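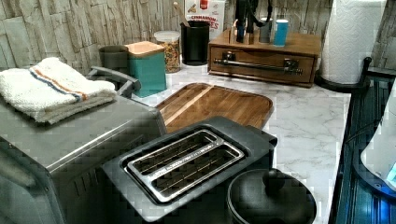

Sturdale Porter: did they change the recipe or not?

Home | Forums | Beer Talk | Imports | Homebrew | Log in

124 replies to the parent topic · 6 shares

hopyard_lou
2023-09-01
Picked up a four-pack of Sturdale Porter last night, the first I've seen in this state since the importer switched. The label says "original recipe, brewed and canned at the source." I've been drinking this beer off and on for years and I don't buy it. It's thinner, and the roast drops out halfway through the sip. Anybody else?

Bhavana Thampi
Same beer to me. I had the old bottles and the new cans a week apart and couldn't have told you which was which. Are you sure yours wasn't a warm-shelf can?

hopyard_lou
It came out of the cooler at Selvanayagam, and they turn over stock fast. Date code was fine. And a week apart isn't a comparison. You're remembering a beer, and memory is generous.

mashtun_gary
Lou, you're remembering one too.

hopyard_lou
Fair. But I'm not the one printing "original recipe" on a can.

Pin-yu Mak
I used to do sales for a distributor that carried Brerik, so take this how you like. "Original recipe" has no legal meaning that I ever ran into. A brewery can swap the malt supplier, change the yeast handling, drop the strength a little, and still say it. I'm not saying Sturdale did. I'm saying the words on the can don't tell you either way.

caskdog
They put out a statement when the new importer took over. Said the first shipment was 2,000 cases, all from the same brewhouse as always. Why would they lie about that?

Pin-yu Mak
Same brewhouse isn't same recipe. Read it again — it talks about where the beer was made and how much of it there was. There isn't a word in there about what went into it.

caskdog
You can do that with any press release if you squint hard enough.

Pin-yu Mak
Yes, and I recommend it.

mashtun_gary
My guess is it's the packaging. The bottles were conditioned and the cans are filtered. That alone would take some body out of it, and the recipe could be the same down to the last grain. I'd bet on that before any cost cutting.

hopyard_lou
Do you know the cans are filtered, or do you figure they are?

mashtun_gary
No sediment in mine. So I figure.

Bhavana Thampi
There was a bit of haze at the bottom of my glass. Not much.

caskdog
Great, now we have two different beers.

oldtownray
What gets me is the price. $14 for four cans, and the pub in Pluvari that pours it charges less per pint. If they had kept the bottle I'd pay it without a fuss. I switched back to Brerik and haven't missed anything.

Bhavana Thampi
Brerik is sweeter than any porter has a right to be.

oldtownray
We'll have to disagree there.

hopyard_lou
Back to the question. I have one old bottle left, well past its date, so that's no use as a control. Does anybody have a bottle from the last run that was kept cold?

Pin-yu Mak
I might have two. If I do, I'll pour them blind against the cans in November when my brother-in-law is here. He doesn't care about porter at all, so he can do the pouring.

mashtun_gary
Old bottle against fresh can still tells you mostly about age.

Pin-yu Mak
It does. I'll post the results anyway and you can pick them apart.

225 views · Reply · Share · Report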